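Pandden Under-Counter Water Softener
Installation and User Manual

Print this page | E-mail this page

Section 6. Commissioning, first use and routine care

6.1 Before you begin

This section applies to the Pandden 600 and Pandden 200 water softeners when fitted in kitchens, staff rooms and small catering areas. It must be read together with Section 4 (Plumbing connections) and Section 5 (Electrical supply). The softener must not be commissioned until the installer has completed and signed the connection record at the back of this manual.

The installer should confirm the following before starting:

- The mains stop valve is closed.
- The bypass valve is in the BYPASS position.
- The drain hose is connected, secured at both ends and free from kinks.
- The overflow elbow is fitted and its hose runs downhill for its whole length.
- The unsoftened drinking water tap is connected upstream of the softener.

CAUTION: Do not connect the softener to a hot water supply. Hot water will damage the resin and the control valve, and the guarantee will no longer apply.

NOTE: Where the building is supplied from a storage tank, the water pressure may be too low for the valve to complete its cycle. Refer to the pressure table in Section 4 before going any further.

6.2 Filling the salt cabinet

1. Lift the cabinet lid and remove all packing, including the card ring around the brine well.

2. Check that the float inside the brine well moves up and down freely. Replace the cap of the well.

3. Pour clean water into the cabinet until the level reaches the lower moulded line. This is required at first filling only. The softener will control the level itself after that.

4. Add tablet salt up to the upper moulded line. Do not use granular salt, rock salt or table salt. Block salt may not be used in either model.

5. Close the lid. The lid must sit flat on all four sides so that dust and insects are kept out of the brine.

CAUTION: Bags of salt are heavy. Open the bag on the floor and transfer the salt with a clean scoop if it cannot be lifted safely.

6.3 Setting the control panel

The panel will light when the supply is switched on. If it remains dark, switch off and consult Section 5.

1. Press and hold MENU until the clock digits flash.

2. Use the arrow keys to set the time of day. The clock uses the 24-hour format and does not adjust itself for summer time.

3. Press MENU once. The hardness setting is displayed. Enter the figure given by your water supplier, or the result from the test strip packed with this manual.

4. Press MENU once more. The regeneration time is displayed. The factory setting is 02:00. Choose another time if the premises are in use at night.

5. Press SAVE. The panel returns to the clock display.

Settings are held in memory during a power failure, but the clock will need to be set again if the supply has been off for longer than 6 hours.

NOTE: The hardness setting must be entered in the units shown on the panel. A conversion table is printed inside the front cover. Setting the hardness too high wastes salt and water. Setting it too low will allow scale to form towards the end of each cycle.

6.4 Opening the supply

1. Open the nearest cold tap fully.

2. Open the mains stop valve slowly, by a quarter turn at first. Allow the air in the pipework to escape through the tap. Continue opening until the valve is fully open.

3. With the water running steadily, turn the bypass valve halfway towards SERVICE. Wait until the sound of air in the softener has stopped, then complete the turn.

4. Leave the tap running until the water is clear. A slight yellow or brown tint is normal at first and comes from the resin.

5. Close the tap and inspect every joint for leaks. Inspect the joints again after one hour.

6. Start a manual regeneration by holding down the REGEN key until the valve motor can be heard. Softened water should not be used until the cycle has ended and the clock display has returned.

6.5 Taking the first water sample

A sample should be taken after the first regeneration and at each annual service. Use a plain cup that has been rinsed several times in the water to be tested. Cups washed with detergent and not rinsed may give a false reading. A tray with a raised rim is recommended for standing the cup in, as it will contain small spills and protect the worktop.

1. Run the softened tap for two minutes.

2. Fill the cup halfway and stand it in the tray on a level surface.

3. Dip the test strip for one second and remove it. Do not shake the strip.

4. Hold the strip level, wait for the time printed on the packet, and compare it with the colour chart in daylight or under a white lamp.

5. Enter the result in the service record.

If the strip shows any hardness, check that the bypass valve is fully in the SERVICE position and repeat the test with a new strip. If the second result is the same, carry out a further regeneration before calling the service department.
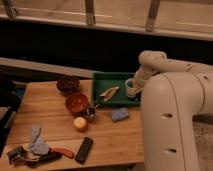

6.6 Drinking water

The unsoftened tap should be used for drinking, for cooking and for making up infant formula. The softening process replaces calcium and magnesium with sodium, and persons who have been advised to follow a low-sodium diet should ask their doctor before drinking softened water. The label supplied with the softener must be fixed beside the unsoftened tap where it can be read easily.

Drinks machines made by other firms may be connected to the softened supply only where the maker's instructions allow it. Owners of the Grarau counter-top boiler should refer to supplement 1792, which is available on request and sets out the required pipe arrangement.

6.7 Routine care

Weekly: Check the salt level. Add salt when the water can be seen above it. Break up any crust with the handle of a wooden spoon, taking care not to strike the brine well.

Monthly: Wipe the cabinet and panel with a damp cloth. Do not use bleach, solvents or scouring powder. Check the drain hose for kinks, particularly where other goods are stored in the same cupboard.

Yearly: Arrange a service by an approved engineer. The brine well will be cleaned, the injector removed and rinsed, and the inlet filter replaced. Only Wako filters marked for this model should be fitted.

Premises that close for a long period, such as schools and halls in December, should have the softener placed in BYPASS and the mains stop valve closed. When the premises reopen, return the valve to SERVICE as described in 6.4 and run one manual regeneration before the water is used.

CAUTION: The softener must be protected from frost. If the cabinet or pipework has frozen, do not attempt to thaw it with a flame or a hot air gun. Close the stop valve, switch off the supply and contact the service department.

6.8 Handing over to the user

The installer should show the user how to operate the bypass valve, add salt and start a manual regeneration. This manual and the completed service record are to be left on the premises. Where the property is let, a copy of 6.6 and 6.7 should be given to the tenant.

Continue to Section 7, Fault codes and remedies.

Illeo Water Products, Service Department | Contact us | Manual revised 6/5/18 | Copyright Illeo Water Products. All rights reserved. | Back to top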